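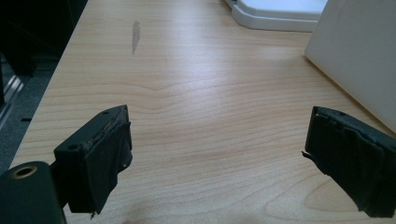

Two gripper fingers over a desk. The black covering on the inner sides is worn and frayed.

How Do You Plan the Money for a Robot?
By Akua Asante

A robot has a price, in the same way a bicycle has a price. The price is what you pay on the day you buy it. A bicycle also needs new tires, brake pads and oil for the chain. Adding up all of these costs before you spend anything is called making a budget.

Step 1: Decide on the job
A buyer starts by writing down what the robot has to do. "Help in the workshop" is too vague. "Pick up small boxes from a desk and put them on a shelf" is better. The written job tells the buyer how heavy the objects are, how far the arm has to reach and how wide the gripper has to open. A gripper is the robot's hand. Many grippers have two fingers that move together and apart.

Step 2: Sort the parts
Some parts of a robot should last for years. The metal arm and the motors belong to this group. Other parts wear out because they rub against things. These are called wear parts, or consumables.

The padding on a gripper finger is a wear part. It is softer than the finger and helps it hold objects without slipping. Look at the finger on the left in the photo. A strip of the covering has peeled back from the top, and a small shred hangs down near the bottom. The covering on the other finger is wrinkled and has a thin strand sticking out. Padding in this condition goes on the replacement list.

Step 3: Work out how many spares to buy
This step uses multiplication and division. At the Ondrejka workshop, the robot has 2 fingers, and each finger needs one pad. The workshop changes both pads every month from January to December.

2 pads x 12 months = 24 pads

Suppose pads are sold in packs of 20. One pack is not enough for the year. Two packs contain 40 pads, so the workshop buys two packs and has 16 pads left for next year.

Bohumila Šimko, who orders parts for the workshop, writes the date on each new pad. If the pads wear out faster than planned, the dates show it, and she changes the budget in July.

Step 4: Count the time
Changing a pad takes time. The robot has to be switched off, the old covering removed and the finger cleaned. During this period the robot does no work. Engineers call this downtime. A cheap pad that has to be changed every week may cost more in the end than a better pad that lasts a month.

Step 5: Compare
Before buying, ask each seller the same questions. What do the spare pads cost? How long do they take to arrive? Can they be changed with ordinary tools? Write the answers in a table, one row for each seller.

Words to know
Budget: a plan for spending money.
Consumable: a part that is used up and replaced.
Downtime: time when a machine is not working.
Spare: an extra part kept for later.

Try it
A robot has three fingers. Each finger needs a new pad every two months. Find the number of pads needed for one year, then the number of packs of 20.

Page updated 2019-01-24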